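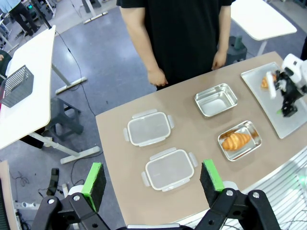

Teaching by hand: pictures from the croissant table

We have spent a good part of February showing a two-armed robot how to pack breakfast, and I can't remember when I last enjoyed a job this much! The idea behind Wevby is simple enough. A person steers both arms from a distance, the robot records every movement, and after enough goes it tries the task by itself. No typing in positions, no long list of rules, just somebody doing the thing properly while the machine follows along.

The picture at the top comes from the small camera at the left wrist. I love this view. The two fingers with their green and black foam pads are always in it, so you learn to judge distance by them (it takes a morning, and then you stop thinking about it). One croissant is in a steel container, and the right gripper is down over the other one on the silver tray.

The task

Pick up a croissant, put it in a container, let go gently. Croissants are a wonderful thing to practise on. Each one has its own curve, they flake if you squeeze, and they roll a bit when you miss. Kobe Aerts did 41 runs in his first session and came out grinning, with crumbs up to his elbows from resetting the table.

The containers

Two of them are steel and two are clear plastic with clips on the sides. The clear ones are much harder to see from the wrist, so we shift them between runs and make the robot look for them. The shiny rim on the steel ones catches the light, and we want plenty of that in the recordings too.

Driving the arms

Stijn Dewulf is the smoothest driver we have. He comes in slowly, waits a beat above the pastry and closes the fingers in one go. My own runs have far more dithering in them, and we threw out 7 of mine on the first day. Fair enough! A hesitation gets copied just as faithfully as a good grip.

Where we are now

57 good runs are in the set as of 09/03/2018, all done by remote control. Next we want to guide the arms directly by hand and compare the two ways on the same tray. After that come bread rolls, and then the lids, which Kobe is already dreading.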